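Section 2: Setting up the cup station

Welcome back, and thank you for sticking with us through Section 1! Setting up the little bin and the cups is the pleasant part of the job, so take your time over it.

1. Wipe the tabletop and let it dry.

2. Take one paper cup from the sleeve and look down into it before you set it out. The bottom should be clean and empty, with the seam closed all the way round.
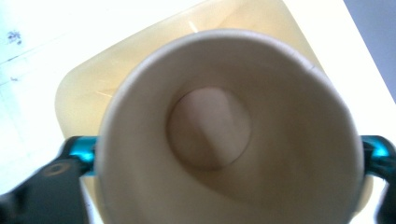 3. Put any cup with a split seam aside – it can still hold pencils or paper clips.

4. Stand the bin toward the back of the table, with the smiley face turned to the front so people find it easily. 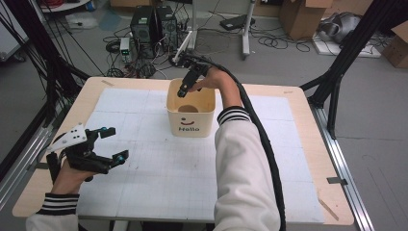 Fig. 2. The "Hello" bin on the gridded mat.

Note: If you'd rather go without a mat, the bin sits perfectly well on a bare top. Just leave a nice open stretch between it and the cups, so that sleeves don't catch on anything.

Caution: Paper cups tip over easily. Keep full ones well away from the table edge.

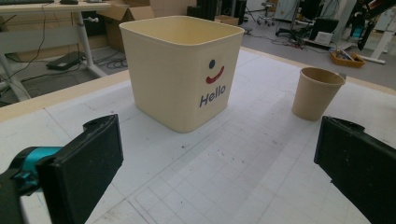 Can I put half-full cups in the bin?
Please empty them in the sink first – a wet bin is no fun to clean, and the smell does linger.

5. Empty the bin at the end of the day and rinse it with warm water.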